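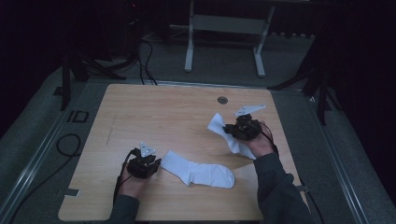 Sock bench, July, notes from the afternoon

Started at ten past two, finished when the light went. Writing this up while it's fresh because I had a really good session and I'd like Milagros to be able to pick it up without ringing me.

Job for today was pairing and folding the plain whites. Nothing fancy, no stripes, no coloured toes, only white on the pale wood table. I thought that would be the boring part of the month and it was completely absorbing! White on honey-coloured wood is a lovely thing to work on. The folds show up as soft grey lines and you can see straight away if the toe has bunched up underneath.

Stock check first. The sheet from Sekwood says 2,779 singles came in, which is an odd number in both senses, so somewhere there's a sock with no partner. I'm not hunting for it. Milagros, if it turns up on your shift, put it in the tray with the Fondden oddments and write it on the sheet.

What I did, more or less in order:

Laid one sock flat, on the diagonal, cuff towards me on the left and toe going off to the right. Diagonal is much better than square-on. When they're square to the table edge I start fussing about lining them up with the edge and lose time on something that doesn't matter.

Second sock picked up and held over the table by one end so it can hang. Letting it hang for a moment takes out half the creases for free. Then lower it, toe first, on to the one already down. If you go cuff first the toe folds under and you're back at the beginning.

Smooth from the cuff outwards. One pass. Two if it's a stubborn one. More than two and the cotton starts to creep and you get a ridge across the instep.

Fold toe to cuff, then again. Thirds looks smarter but thirds won't sit in the Bunden boxes, the lid rides up. I tried it six times with different pairs and the lid rode up each time. Halves and halves again it is.

The cuffs deserve a paragraph to themselves. I'd never really looked at a sock cuff before this job and now I can't stop. The ribbing runs in fine straight lines

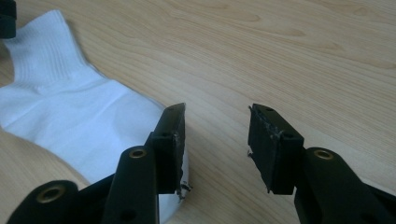
and it gives you a ready-made guide for lining up two socks, because if the ribs on the top one run the same way as the ribs on the bottom one then the heels will be sitting over each other as well. I tested this on the whole first box and it held for every pair. So: ribs first, heel second, don't even look at the toe until the end. The foot part is so smooth by comparison that there's nothing to line up against, you're only guessing.

The ribs also tell you when a pair isn't a pair. There's an older batch mixed in from Villalobos where the ribbing is a touch wider. You would not spot it from the foot at all. Side by side at the cuff it's obvious. I've started a separate pile for those at the back of the shelf and labelled it V.

Table notes. The wood is still a pleasure, nothing catches on it. I ran the back of my hand all over it before starting and found no rough spots, including along the scuff on the left. Keep socks away from the grommet hole at the far side though. A toe went over it and I lost a minute working out why the fold was crooked – the tip had dipped in. We could tape over it. I have grey tape in my drawer, help yourself.

Lint: a fair bit by four o'clock. Wiped down with a dry cloth, not a damp one, as damp makes the lint roll up into little worms that then stick to the next sock. Went over it again at the end.

Numbers. I'd set myself 200 pairs and got there with time to spare, so I carried on into the next box and left it part filled with the lid off. The 500 that Bunden want first look perfectly possible by the end of the week if we both do a stint. I'd rather we kept the folds tidy than raced it, but I don't think we'll have to choose.

Things to try next time:

– Folding with the cuff on the right instead. My smoothing pass is stronger left to right and I wonder if I'm pulling the toes slightly long.

– Doing all the laying flat in one go, ten pairs deep, then all the folding. Might be quicker, might end in a heap.

– A strip of masking tape at the box width so the fold length can be judged without fetching the box. Milagros suggested this ages ago and I should have listened.

Left for the morning: part-filled box on the left of the shelf, V pile at the back, sheet under the tape dispenser. Need more box labels. Lamp bulb is flickering, spare is in the cupboard by the sink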